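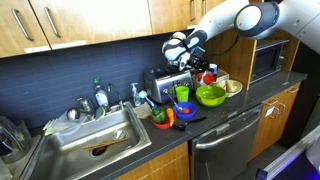 Montoya Web Clients Group – users list

Re: feed reader drops older entries after sync

On Tuesday, a list member wrote:
> After the April update, Clelonent shows only part of my
> saved feed. The server reports 1,870 entries and the
> client lists 1,000. Is the rest deleted?

No, the entries are still on the server. The client asks for one page of results and the page limit is 1,000. Earlier builds followed the "next" link in the response. The April build ignores it when the feed is served through a Moritz proxy, which rewrites the link as a relative address.

I can reproduce this with a test feed of 1,215 entries. The direct connection loads all of them; the proxied one stops at the limit.

Until a fix is out, set "resolve links locally" to on in the sync settings, then run a full refresh. A normal refresh will not do it – the client keeps the old cursor.

Do not use "rebuild index" for this. It clears read marks.

The patch is ticket 83 in the tracker. If you run a proxy other than Moritz, please add the response headers there.

--
Ultlow sync maintainer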